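Can you teach a robot to make toast and jam?
For readers aged 8 to 12

You may have seen a headline lately saying that a robot has "learned to cook" just by copying people. Headlines like that are fun. They are also usually a bit bigger than what happened, so let's slow down and look at what the researchers did.

The project is called Taron. It is run by a small team in Stakisbridge, led by Judite Aguiar. The team wanted to find out whether a robot could learn kitchen jobs from records of people doing them. Before this, if you wanted a robot to spread jam, somebody had to write out every movement as instructions for a computer. Go forward a little. Turn the wrist. Press down, but gently. It takes ages, and if you move the plate, the whole lot may have to be done again.

So how does copying work?

Think about how you learned to tie your shoelaces. Somebody probably showed you, and you had a go, and it came out wrong, and they showed you again. You already knew a lot when you started. You knew what a lace was. You knew that string bends and that a knot can get stuck.

A robot starts with none of that. It has to be given numbers. For the Taron work, a person does the job by hand while wearing gloves with trackers on them, and a camera near their eyes records what they are looking at. The trackers write down where each hand is and which way it is tilted, over and over again, very quickly. One go at the job is called a demonstration.

Then a computer program goes through all the demonstrations and looks for patterns. When the picture looks like this, the hand usually moves like that. That is called imitation learning, and "imitation" is just a long word for copying.

How many goes does it need?

A lot. The team collected 1000 demonstrations of simple kitchen jobs. When they checked them, they threw away 522, mostly because a tracker had lost its place for a moment and the hand seemed to jump across the room. That is more than half! I think that number should be in the headline, and it never is.

You have probably not watched anybody spread jam hundreds of times. Most children could do it (messily) after seeing it once or twice. So when people say robots learn "just like children do", you are allowed to raise an eyebrow.

What was the result?

The robot was tested in a kitchen corner set up for the purpose. Its best score was on picking up a spoon and putting it in a bowl. Spreading was harder. Jam is a nuisance for a machine. It slides, it has lumps in it, and bread squashes if you push too hard and tears if you drag the knife.

There is another problem, and it is one you can think about yourself. The gloves know where the hands are. Do they know how hard the hands are pressing? In this project they did not. Try it with a slice of bread and a blunt knife. Close your eyes and spread. You can still do quite a good job, because you can feel the bread pushing back. The robot was copying the movement without that feeling.
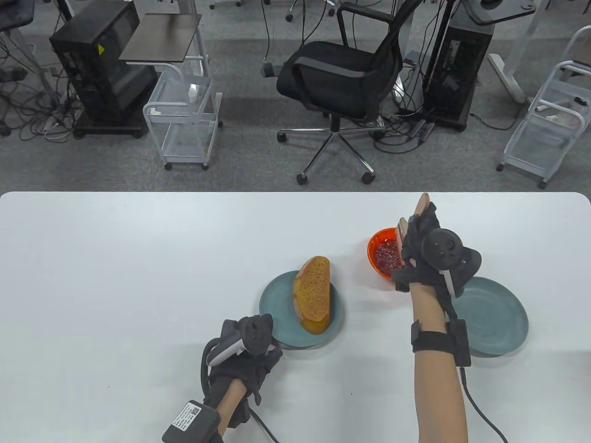

Petrică Sima, who looks after the recordings, told me the team knows about this and wants to add pressure pads to the fingertips next. Good. But that is a plan, and a plan is a different thing from a result. Watch out for stories that mix the two up.

I also asked what happens if you change the bowl. Petrică said they had tried 4 different bowls, and the robot did worse with any bowl it had not met in its training. A person would hardly notice. You don't stand in front of a new bowl wondering what it is for.

Does that mean it's no good?

No. I think the method is clever, and it does save somebody from writing out every tiny movement. The team's own report is careful, too. It says the robot "completed some spreading tasks under fixed conditions". Fixed conditions means the plate, the lights and the table stayed the same. It was other people who turned that into "robot learns to cook".

Questions to ask next time

When you read that a robot has learned something, try asking:

How many times did it try, and how many of those went wrong?
Did it work in a new room, or only in the one it practised in?
Who is telling me this – the people who did the work, or somebody who read about it?

If the story doesn't say, you can't tell how good the robot is. Neither can I.

Words to know
Demonstration: one go at a job, recorded so that a machine can copy it.
Imitation learning: learning by copying.
Tracker: a gadget that records where something is and how it is tilted.

Page last checked Saturday, August 30, 2025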